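Speaker notes: Recovering grasp state from wrist views when the fingers are hidden
Sisay workshop, session 2
14 April 2025

Slide 1. Title

Introduce the project by name (Skurnance) and say where the work was done (the Benel lab). Go straight to the problem. The talk has 20 slots in the template, but only nine are used.

Slide 2. The problem

A wrist camera moves with the gripper. This gives a fixed relation between camera and hand, and most learned policies depend on it. The cost is occlusion. The housing takes up a large part of the view, and the held object often covers whatever is left of the contact area. The policy then has to act on a grasp it cannot see.

Question for the talk: how much of the grasp state can be recovered from the parts of the object that stay visible?

Grasp state means three things in this work: whether an object is held, its angle in the hand, and whether it has moved since closing. We do not estimate force.

Slide 3. Why fabric makes it worse

Rigid objects keep their outline. If 30 percent of the outline is visible, the rest can be fitted. Fabric has no stable outline, and when it hangs near a rigid object it changes which edges the model sees from one moment to the next. Dark fabric next to a dark gripper also removes the boundary between hand and load.

Pause on the full-size view before moving on.

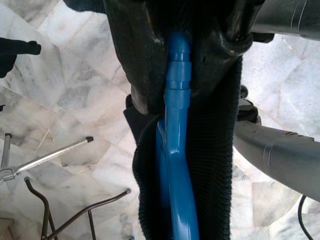
Reading time: 4 minutes

Point to the blue plastic first. It runs down to the bottom edge and its color separates it from everything near it. The ridged neck gives a good angle cue. The black knit gives almost none where it meets the housing, although its frayed edges do stand out against the pale marble.

Then point to the floor. The thin grout lines produce strong edges that have nothing to do with the load. An edge-based method has to reject them. The gray arm segments at the right are a separate case: they belong to the robot, and the mask has to cover them.

Slide 4. Method

Say "two stages" and keep it short.

Stage one is a self-mask. The robot's own geometry is projected into the wrist view using joint readings, and those pixels are removed. The mask is grown by a small margin to absorb calibration error. Cables are not in the geometric model and are handled by a learned correction.

Stage two takes the remaining pixels from a short window of frames. Pixels that stay still relative to the camera while the arm moves are treated as load. Pixels that shift with the arm's motion are treated as background. Fabric falls between the two, so it gets a third label. The angle estimate uses only the rigid label.

The window matters. A single frame carries no motion, so stage two falls back to appearance alone. Mention this now, as it will be asked.

Slide 5. Data

2533 grasps in total. Of these, 1838 were used for training and the rest were held out or discarded. 148 were discarded for missing joint readings. Labels for angle came from an external camera and were checked by hand. The external camera is not used at run time.

Do not read the table aloud.

Slide 6. Results

The self-mask alone accounts for most of the gain in held/not held. This was expected: the baseline often took the housing's lower rim for an object.

For angle, the motion labels help on rigid loads and help more on mixed loads. On fabric alone there is no meaningful angle, and we leave those trials out of the angle score. State this clearly. An earlier draft included them and the numbers looked worse for every method.

For slip, the result is weak. Small slips along the closing direction stay inside the occluded region and are not detected. Slips that swing the visible end of the object are detected early.

Slide 7. Comparison with Jilix

Jilix is our in-house baseline, the same network without the mask and without the third label. Training budget was the same. Adding the third label to Jilix without the mask gives a small gain, and adding the mask without the label gives a larger one. The order of the rows on the slide is the order in which they were run.

Slide 8. Limits

Joint readings must be in step with the frames. A delay shifts the mask and exposes a strip of housing, which stage two then labels as load.

Shiny plastic is a problem under direct light. Highlights move across the surface as the arm turns and are sometimes labeled as background. Flat, curved flanges are the worst case.

One gripper type only. No claim is made about soft fingers or suction.

Slide 9. Next steps

A further 1000 grasps are planned for June, all with mixed loads. The mask code will be released with that set. Training code will follow once the file formats are fixed.

Backup, if asked about run time: the mask is computed on the CPU and does not limit the control rate. Stage two does at the longest window setting. The shorter window is the default.

Backup, if asked about depth: tested, not used. Returns close to the housing were too sparse at this range.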